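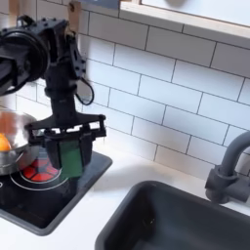

I've been back from my year abroad for long enough now that people have stopped asking about it, which means I finally want to talk about it! So this post is for anyone with an exchange form sitting half filled in on their desk.

I spent two terms at the university in Dreneta, studying geography, and I picked it for a very silly reason. There was a poster in our department corridor with a tram going up a hill, and I liked the tram. My tutor asked about my academic motivation and I talked for a while about coastal erosion (Dreneta is nowhere near the coast, she was kind enough not to mention it).

The first fortnight was hard and I'd be fibbing if I skipped over that. My room was in a hall called Longo, up to 40 minutes from campus if you missed the fast bus, and I missed the fast bus a lot. My timetable had two seminars at the same hour on opposite sides of the river. I rang home and cried about a seminar clash, which my mum still brings up.

Then I met Radwa Bouazza in the queue at the international office. She was sorting out exactly the same clash, and she'd already worked out that you could swap groups if you asked the lecturer in person before the end of the second week. We went together. It took three minutes. We had lunch afterwards and then more or less every lunch until the following summer, and she's coming to stay with me in October, hooray! 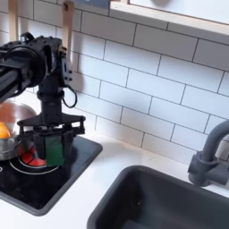

Did you have to speak the language before you went?

I had a beginner's evening class behind me and that was all. My modules were taught in English, so lectures were fine, but the bank, the doctor and the post office were not, and I'd have been much happier with a bit more. The free course the university runs for exchange students is brilliant and fills up fast, so put your name down the day it opens.

The other thing I'd tell anyone is to join something that has nothing to do with your degree. I joined the walking club, knowing nothing at all about walking beyond the usual. There were 18 of us on the first trip, out to Tranincombe, and it rained so sideways that my map turned to porridge. I was wearing canvas shoes. Philomena Mac Mathúna, who was doing a master's and had walked everywhere, lent me her spare socks at the top and talked me down the slippery bit one foot at a time. I bought proper boots that week and went on nearly every trip after.
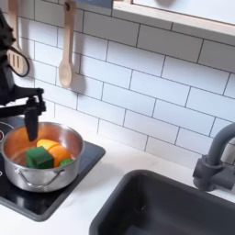 By spring I was helping to plan the routes, and my spoken language got better on those walks than it ever did in a classroom, mostly because you can't look anything up while you're climbing a stile. I learnt the words for bog, blister and "are we lost" well before I could talk about the weather politely.

Money next, as a few of you have emailed about it. My grant came late, so take enough to cover your first month's rent if you possibly can. Buy the student travel pass straight away. I dithered until November and spent a daft amount on single tickets. And if your hall has a noticeboard, read it every time you go past, as people leaving in January give away lamps, bikes, duvets, everything. My bike cost me a packet of biscuits and I rode it until the day I left.

I've still got my transcript to write about, and how the marks were converted when I got home, which was a saga. I'll do that one next, once I've dug out the letters.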